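Eslow water utility to replace control valves on Friesen main

Jan 10, 2020

The water utility serving Eslow will replace 12 pressure-reducing valves on the Friesen trunk main, beginning in March. The work follows a winter inspection of the line, which found worn seats and scored stems in valves installed when the main was last extended.

The main carries treated water from the Grendska reservoir to the lower districts. Pressure is stepped down in 2 stages along the route, first at the Mestau chamber and again at the edge of town. According to the utility, downstream pressure at the second stage has drifted above its set point at night, when demand is low. Drift of this kind does not affect water quality, but it raises leakage and shortens the life of household fittings.

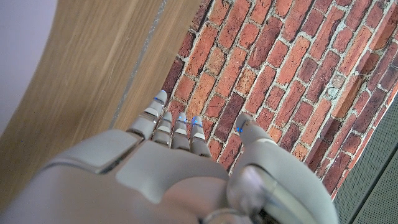 The replacement valves are pilot-operated globe valves with stainless steel seats. They will be set to hold a fixed outlet pressure during the day and a lower one overnight. The existing units can hold only a single setting, and a change requires a crew to open the chamber and adjust the pilot by hand. The new pilots switch on a timer.

Each valve will be isolated, drained and removed through the chamber roof. A bypass line will keep supply running while the valve is out. The utility expects lower pressure on the streets closest to the chamber during each changeover, and a short loss of supply at 40 properties that are connected directly to the main between the Mestau chamber and the first branch. Those addresses will receive a written notice before work starts. 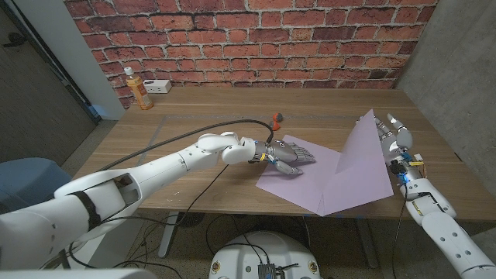 Vol. 12, No. 2 - Page 40

Customers may see cloudy water after supply is restored. The cloudiness is caused by dissolved air and clears from the bottom of a glass upward. Brown or yellow water indicates disturbed sediment, and the utility advises running the cold kitchen tap until it clears - hot taps should stay closed so that sediment is not drawn into the water heater.

Flow meters will be fitted at both stages at the same time. The present meters log one reading a day, too coarse to separate leakage from normal night use. The new meters will report hourly, and the figures will be used to decide which sections of the lower network are surveyed next.

The old valves will be stripped for parts. Bodies in sound condition will be kept as spares for the Grendska outlet, where valves of the same pattern remain in service. No work is planned at the reservoir itself, and the Friesen road will stay open to traffic in both directions except when the crane is in position at the Mestau chamber.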